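Student Projects > Work and Technology

What Happens to the Break Room? Delivery Robots and the People Who Work Beside Them

By Remo Caputo

When I started this project I thought I would be writing mostly about machines. My aunt cleaned offices for years, and she used to say that a building has its own habits, the way a person does, and I suppose I wanted to find out what a robot makes of those habits. By February I had filled most of a notebook with things people said to me over coffee, and very little of it was about motors or batteries.

The workplace I looked at is Pellegrini, a firm that rents out and looks after furnished rooms for small businesses in Asden. The company is planning to bring in two indoor robots, a model called Rondilico, to carry supplies, check rooms between tenants and bring cups and dishes back to the kitchen. Before any of that, the route is practiced in a simulator named Tisunen, where rooms are built on the computer and a run can be repeated as often as anyone has the patience for. I was given the records of 2,779 practice runs, and 2,271 of them were finished without a person having to step in. I was impressed by that at first! Then I sat down with Loredana Benedetti, who has run the room service team for a long time, and she asked me what the people on shift are supposed to be doing during the other ones.

It was a very fair question, and it changed the whole report. Most of what follows comes from her and from the team, who were kinder with their time than I had any right to expect.

Practice in Tisunen is slow to watch. A run goes through doorways, past walls and over a lot of plain floor, and the person supervising has to stay interested the whole way.

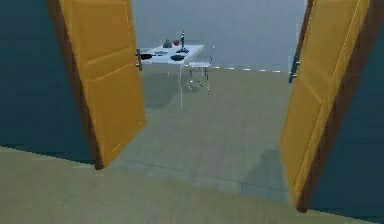
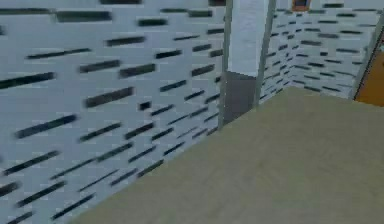
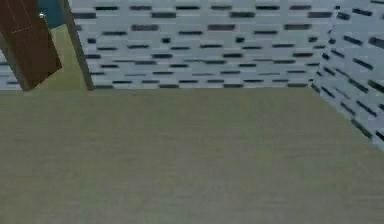 Simulated rooms in Tisunen. The first view looks through the open double doors toward the table and chair.

Loredana's team noticed things in these rooms that I had walked right past. With the table, they talked about who clears it. A person coming in sees a cup and a pan and makes up their mind in a second whether somebody is coming back for them. The robot has to be told, so someone on the team will have to write the rule down, and they did not all agree on what the rule was. One of them leaves a cup alone until the end of the day. Another takes it straight away and washes it. They had worked together for years and had never needed to settle it (there was quite a lively discussion, and I stayed well out of it).

Doors came up nearly as often. In the plan, doors on the route are left open during a shift, so the robots can pass. That sounds like nothing much, but the team likes to shut a door when they are on the phone with a tenant, or when they want some 15 minutes of quiet after lunch. I asked whether the robots could just wait outside. They can, but a waiting robot sends a message to the supervisor, and then the supervisor comes to see what is wrong, so the quiet is gone anyway.

The walking is the part people are happiest to give up. Two members of the team have sore knees and told me they would hand over the supply cart tomorrow. What they worry about is the screen. Supervising means sitting, watching and answering messages, and whoever does it misses the small talk in the hallways where, according to Loredana, most of the useful news about tenants gets passed along. She would like the job to rotate every morning, with everyone trained for it on paid time. The company has agreed to the training and is still thinking about the rotation.

My own suggestions are modest. I would let the team write the clearing rules themselves and try them in the simulator before the first real shift. I would also mark one door on each floor that the route never uses, so that it can be shut whenever someone feels like it. Loredana has already picked hers, on the second floor, next to the linen closet.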